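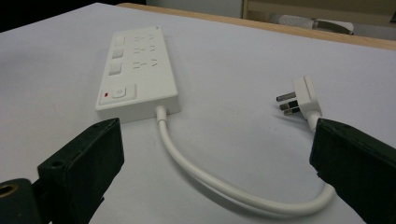

Speaker notes: the Potia landslip and what we learned from it
Odirwood hall, 11/05/2024. Keep to the clock, questions at the end.

Opening
Good morning. I'm going to talk about the slope above Potia, which moved in January after a long spell of rain. I'll cover what happened, how the warning went out, and what is being done on the hill now. I won't go into the insurance side.

Slide 1: Where it is
Potia sits at the bottom of a steep clay slope. The Ham road runs along the foot of it and the old quarry track crosses halfway up. The slope has moved before, in 2000, but that slip was small and stopped short of the road.
(Point to the quarry track on the map. People mix it up with the footpath.)

Slide 2: The rain
The gauge at Pratitar recorded 63 millimetres in 2 days. The ground was already full from December. Water was standing in the top field and the ditch beside the track had blocked.

Slide 3: The slip
The first cracks were reported on the track in the late afternoon. The main movement came after dark. Mud and trees covered the Ham road over a length of 80 metres. The water main broke and the lower houses lost supply. No one was hurt.
Pause here. Some of the audience live on that road.

Slide 4: The warning
The call to leave the lower houses went out by phone and by knocking on doors. Phones worked well at the Pratitar end. In Potia the signal is poor and several homes got the message late. Door knocking filled the gap but it was slow in the dark.
If asked about sirens: they have been looked at, no decision yet.

Slide 5: What has changed
The ditch has been cleared and widened. There are markers across the upper slope and they are measured every week. The road is open in one lane with lights. The phone list has been redone and now includes landlines.

Slide 6: What to look out for
New cracks in the ground or in paths. Fence posts or trees that have started to lean. Doors that begin to stick. Springs where there were none, or muddy water from a clear one. If you see any of these, move away from the slope first and ring afterwards.

Skip slide 7 if we are running late, it repeats the rainfall chart.

Close
The next set of marker readings will go up on the board at Odirwood. Paper maps are on the side table by the door. Take questions.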